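Ekum Community Help
Work and Jobs > Changes at work

Moved from room cleaning to operating a robot on a screen. Is this a new job or the same one?

Asked by Tegan Hinds, 2023-05-19
Tags: automation, job description, serviced flats, pay grade

I work for Follen, which looks after serviced flats. I've been in housekeeping there for years: kitchens, dining rooms, laying tables, putting things back where they belong before the next guests. In the spring the company signed up with Nurnenus to try two-armed robots for the kitchen and dining part of the round. Bathrooms and beds are staying with us for now.

Two of us have been taken off the floor to work in the simulator. We sit at a desk with hand controllers and move the robot's arms round a flat on the screen, doing the jobs we used to do on foot. Each run gets marked as keep or redo. The backlog when we started was 3,705 runs and we have got it down to 2,828.

My contract still says room attendant. My manager says it is the same work done a different way, so no change in title or pay. The people left on the floor have our rooms to cover as well as their own, and they think we got the easy end of it. My neck and wrists say otherwise.

What I'd like to know is:
Can they call this the same job?
Should I be asking for anything in writing before July, when the trial is reviewed?
Has anyone done this and gone back to the floor after?

3 answers

Chathurika Abeysekara
Accepted by the person asking

I can't tell you what your contract allows, so get someone to read it with you, a union rep if you have one or an advice centre if you don't. Look for a line about "other reasonable duties". Most have one and your manager is probably leaning on it. It usually covers being asked to help out. A full-time move to a desk for months is harder to fit under it.

Before July I would ask for these in writing:

The start date of the desk work and whether it is temporary.
Whether your old post is being kept open.
What happens if the trial is stopped.
A workstation assessment. You are at a screen all day holding controllers, and nobody does that for room attendants, so it has likely been missed. Tell them about the neck and wrists in the same email and keep a copy.
Whether run counts will be used to measure you. If they will, ask what the target is and who set it.

For pay, write down what you do in a normal day and put it beside the room attendant job description. Deciding whether a run is good enough to keep is a judgement about quality. On the floor that was the supervisor's bit, I expect, and the supervisor was paid more for it.

I would also raise the cover problem along with your own. If two people left the floor and the rooms stayed the same, that is the company's to sort out and it shouldn't turn into a row between you and the others.

Comment from Tegan Hinds: Thanks. There was no assessment, I asked this morning. Yes, the supervisor used to check the rooms.

Hemi Halliday

Same job imo. You're getting paid to sit down. Ours went to machines in the laundry and nobody was offered a desk.

Comment from Areeba Arain: She said her wrists hurt. Not very helpful.

Wiremu Pryor

I did this for a contractor called Mikkelsen and went back to the floor after, so I can answer the last one. Going back was fine but my post had been regraded while I was away and I had to argue for my old hours. Get that one in writing.

The desk work is tiring in a way that's hard to explain to people who are on their feet. The view tips over with the robot, so you are looking at a room on a slant and working out where the counter is. In the close views you can have the gripper in front of you and not much else to go by. I took five minutes off the screen every half hour and it helped the neck more than a new chair did. If your manager thinks it's room cleaning, have them sit in for a morning.

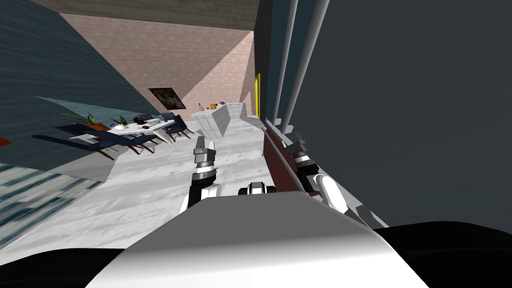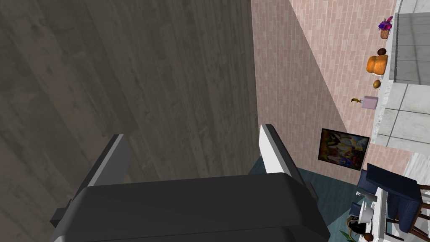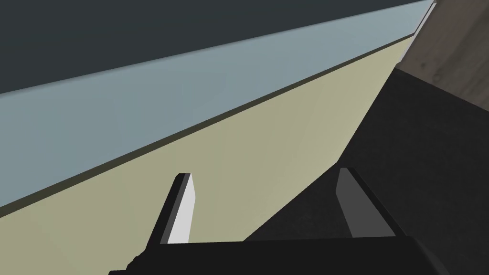
Simulator views. Robot's arms and the dining side in the first, gripper open and empty in the second and third.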